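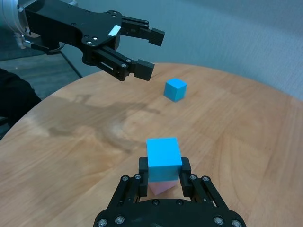

# Blocks on the round table

Kwan-ho Tai set up this small gallery for the Renham play and craft pages. It covers plain coloured blocks and the table they get used on. The set is the Lirnow one, sold without numbers or letters on the faces, and it comes in a cotton bag with a drawstring. Click a picture for the larger version. Prints can be ordered through the Idivden office, quoting gallery 78.

## The sky-blue block

A single block stands towards the far edge of the round table. The top face looks lighter than the side in shade, and the grain of the wood runs past it in long wavy streaks.

The blue is the colour most people ask for when they write in. It goes well with honey-coloured wood, and it is easy to find again at the end of the day. Replacement blocks can be bought one at a time from the Cheng shop on the Renham road, which keeps all the colours behind the counter.

## Pink and blue

The pink is a pale salmon with a matt finish, and it sits at an angle so that two of its sides show. The blue one is much further off across the table, over to the right.

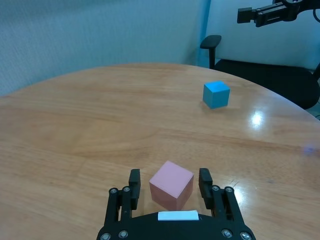 Pink was added to the Lirnow range in March, after the old red was dropped. Some people still prefer the red. I find the pink easier to live with, and it looks better next to the yellow and the green – the red tended to take over.

## About the table

Round tables suit blocks well. There are no corners to catch a sleeve on and everyone can reach the middle. Ours is kept bare, with no cloth, so that towers stand level. Wipe it with a damp cloth and dry it straight away. A little wax twice a year is enough for the top.

## Other galleries

- Gallery 14: wooden trays and bowls
- Gallery 71: threading beads and laces
- Gallery 330: shelves and storage boxes

Page last changed 29/02/2024. Corrections to Kwan-ho Tai at the Idivden office, please.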